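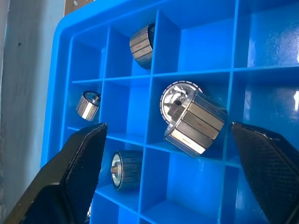
Photo: Lucinda Okafor / Rillodero workshop notes

Storing motor rotors between jobs

Permanent magnet rotors pull towards each other and towards anything made of steel. If they knock together the magnet segments can chip, and a chipped segment usually means a scrapped rotor. A plastic tray with separate compartments is the cheapest way to keep them apart on the bench.

What you need
A compartment tray in rigid plastic, one cell per rotor
A soft brush and lint-free cloths
Masking tape
A non-metallic mat
Thin cotton or nitrile gloves

1. Clear the bench
Move screwdrivers, hex keys and loose screws well out of reach. Sweep up any swarf – it sticks to the magnets and is a nuisance to get off again. Lay the mat down and put the tray on it.

Anyone with a pacemaker should stay away from this job.

2. Clean the tray
Wipe out each cell, including the corners. Press masking tape into the bottom and peel it off to pick up fine filings. We use blue trays at Vokville and dark dust shows up well enough on them, but check under a lamp.

3. Check each rotor
Hold the rotor by the hub and turn it slowly. Look along the seams between the magnet segments for cracks, lifted edges or old glue. Run a strip of tape over the surface to lift any dust. Put doubtful ones aside in a box of their own, with a note.

4. Load the tray
Lower the rotor in with your fingers on the rim and keep your other hand off the tray. One rotor to a cell. It can lean against the wall as long as it sits below the top of the tray and isn't wedged. With strong rotors, leave an empty cell between each pair. If one drags towards its neighbour when you let go, the spacing is too small.

5. Label and store
Write the batch number on tape along the outer rim. Mavis Mercado numbers hers from the left-hand corner, so batch 777 cell 1 is always in the same place. Cover the tray with a plastic lid or a clean cloth and keep it at least 50 cm from steel shelving. Don't stack trays unless the lids are rigid.

Keep the store dry and below 40 °C. Bare magnet edges rust quickly in a damp room, so look them over again before fitting.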